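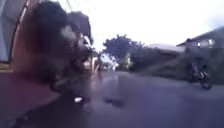 Getting a scooter or bike ready for street riding

Check tire pressure before the first ride of the week, with the tires cold. Look at the tread while you are down there and pick out any grit. Wipe the mirrors with a damp cloth.

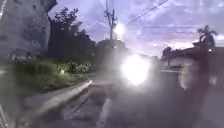

For night rides, wash the headlight lens with dish soap and water. Clean the visor on both sides, as smears make oncoming lights harder to look at. Replace it if it is scratched.
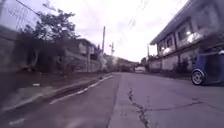

Cracked pavement shakes bolts loose. Go over the mirror, fender and rack bolts every 30 days with a hand wrench. Snug is enough.

Brendan Lynch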